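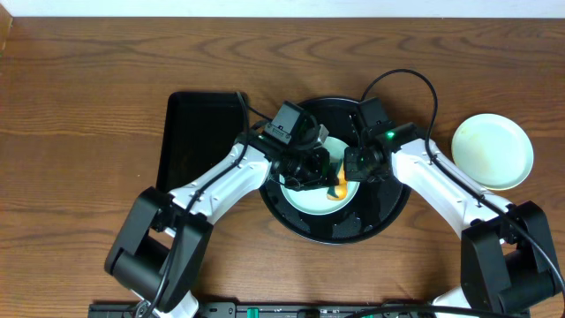

Two sets of fingers, one very tired sponge

I spent most of a morning in May at Brollell's workshop in Stundano watching a pair of robot arms do the dishes, and I'd happily go back tomorrow! The team has just wrapped up the first round of its finger comparison, and the short version is that they're dropping the stiff fingers for anything squishy and keeping them for plates and trays. The long version is more fun, so bear with me.

Brollell makes software for two-arm tabletop setups (they don't build the arms themselves), and for the past year customers have been asking them the same thing over and over: which fingers should we buy? Until now the answer was a shrug and a link to somebody's forum post. So they got hold of the two kinds they're asked about most, the stiff Nekar fingers and the softer, slightly bendy set from Stoica, and ran them through 1,302 grasps on the same arms, with the same cameras and the same table. Every grasp got logged, including the ones where the sponge went on the floor.

The test is dishwashing, minus the sink. There's a rectangular tray, a round one, a couple of those pale green plates you'd find in any cafeteria, and a kitchen sponge with a scouring side. Both arms sit on one rail along the edge of a wooden table and reach in toward the middle. One arm picks up the sponge and wipes, the other one holds the dish steady, and then they swap. It sounds like nothing, and I said so, and Yolanda Giraldo gave me the look I deserved.

Giraldo runs the trials, and she picked the sponge herself after a few weeks with wooden blocks that taught her very little. "A block is the same shape when you let go of it," she told me. "A sponge isn't the same shape twice in a row, and then you get it wet and it's a different object again." She also likes that everyone who visits already knows how a sponge ought to be held, so they can tell right away when the robot is doing something silly. I certainly could.

What got me was how differently the two sets fail. The Nekar fingers don't give at all, so when they close on the foam they close hard, and the whole thing folds up like a book. Once it's folded you've lost your flat wiping face, and the arm carries on scrubbing with an edge, very seriously, as if all is well. The Stoica fingers spread the squeeze out and the sponge stays closer to flat, but they slide more once there's water and grease involved. I watched one slip out sideways three times before it got to the plate. (I may have cheered when it made it on the fourth.)

Folding was the most common thing written in the log, to the point where the team now has a one-letter code for it. 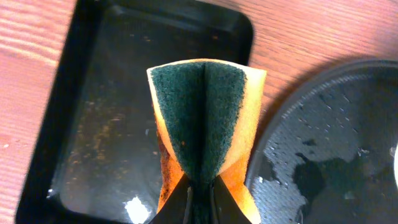
Fixing a fold is harder than you'd think, too. You can open the fingers and hope the foam springs back, and a fresh sponge usually will, but one that has been through a few greasy trays tends to stay where you put it. Giraldo's favorite trick is to press it down on the table and re-grip from the side, and the software is only just getting the hang of that. On the stiff fingers, a re-grip rescued the wipe 65 percent of the time. The soft ones needed it far less often, so she doesn't want to quote a number for them until she has more runs.

Hard dishes went the other way. For holding the rim of a plate while the other arm scrubs, the Nekar set was the clear favorite with everybody I talked to. It grabs and stays put. The softer fingers let the plate turn a little under the scrubbing, and then the wiping arm is chasing a spot that has moved on. You can see the correction happening, a sort of nervous little shuffle, and it costs time.

I asked the obvious question, which was why not put one of each on the table. They'd beaten me to it. The last batch of runs had the soft fingers on the sponge arm and the stiff ones on the plate arm, and it was the best of the lot as long as the arms didn't trade jobs. Trading jobs is half the point of having two arms, though, so there's some arguing still to do. A changeover takes Giraldo 15 minutes with a hex key, and she'd like me to mention that she has done plenty of them and her thumb is sore.

A quick word on the cameras, because that's the part I didn't expect to care about. Each wrist carries its own, pointed down at the fingers, and there's one more looking over the whole table. Shiny trays are a pain for the wrist views. A wet black surface under a ceiling light throws back a bright spot, and the software has now and then taken that glare for a clean patch and skipped it, grime and all. They tried moving the lamp, which helped with one tray and made the other one worse. For now the overhead view gets the final say on what counts as dirty and the wrist views get the final say on where the sponge is. I thought that was pretty neat. Giraldo calls it a patch and wants it gone by the fall.

Also, the arms get in each other's way a lot more than I'd pictured. When both grippers are working over the same plate there's hardly any room between them, and the cables loop up and over everything. The planner leaves a gap, but it's a small one, and I kept sucking in my breath. No crashes while I was there, for the record! There was one in an early session that bent a camera bracket, and the bracket now lives on a shelf over the coffee machine.

So what happens next? Brollell is putting up the grasp log for customers, with both finger sets side by side and the failures left in. A second round is planned with five more kinds of sponge and cloth, including one of those floppy microfiber things, which everyone seems to be dreading. Stoica has been told about the slipping and is sending over a version with a rougher face to try. Nekar has asked for the folding data too, though I couldn't get anyone to say if new fingers are on the way.

If you've got a two-arm setup of your own and a strong opinion on sponges, Giraldo is taking suggestions for the second round through the contact form on the Brollell site. I've already put in a vote for steel wool, and she has already turned it down.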